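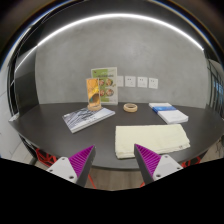
A folded cream towel on a café table in Irkby, between the fingers of a hand-held gripper.

Machines still can't be trusted with the towels, according to a trial that wrapped up in Irkby in October. Fovesness, a small automation firm, spent the month trying to teach its software to clear and wipe café tables, a job currently done by whoever is nearest.

The company logged 3,512 attempts at picking up, moving and folding cloth. Its best run took 33 seconds for one fold. Café manager Eifion Rowlands, asked to match it, needed 2, and was talking to a supplier on the phone. 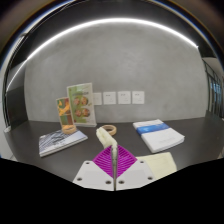
Cloth is the hard part, says Onni Vuorinen, who runs the project. A book keeps its shape when you grab it. A towel has other plans, and a change in the light can make yesterday's towel look like a brand-new problem.

"I'd let it move a roll of tape," Vuorinen said. "I wouldn't let it do my laundry."

Fovesness hopes to have a table-clearing system ready for 20 cafés next year. Rowlands has said he will take one, provided he can keep his Saturday staff.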